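Report the Whole Task, Bag Included

Robotics groups have long reported success by the grasp. A policy that lifts an apple 34 times is credited with 34 successes, and the figure enters a table. The Ramanero group holds that this practice has outlived its usefulness for work with two arms, and that results should be scored by the finished task.

Our bagging study illustrates the difficulty. One arm handles a clear plastic bag while the other works among the produce in a red tray. The bag has no fixed shape, and each arm must act on what the other has done.
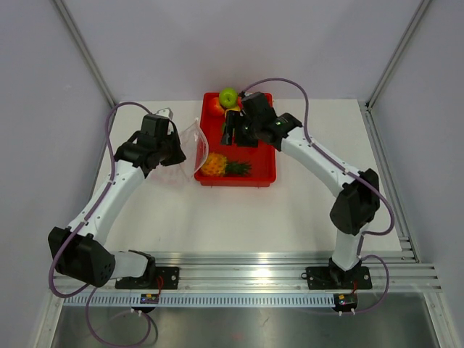

Mitiku Gudeta has objected that a score for the whole task hides too much: if a trial fails at the last item, the reader learns nothing about the steps that went well. The objection is fair. Our answer is to publish both figures, with the task score placed first.

The cost of doing so is real. Of 270 trials in our October series, 219 would have passed under a grasp score. Far fewer ended with every item where it belonged. A group that reports the lower number will look weaker beside one that does not, and reviewers should take this into account.

Produce is a useful test for the same reason. A cauliflower and an apple ask different things of a gripper, and a bag lying with its mouth over the rim of the bin asks something else again - a policy trained on rigid blocks has had little practice with any of them. 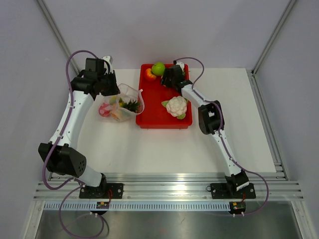 What We Ask of Reviewers

Papers on two-arm work should state when a trial begins, when it ends and who judged it. Trials stopped by an operator should be counted as failures and listed separately.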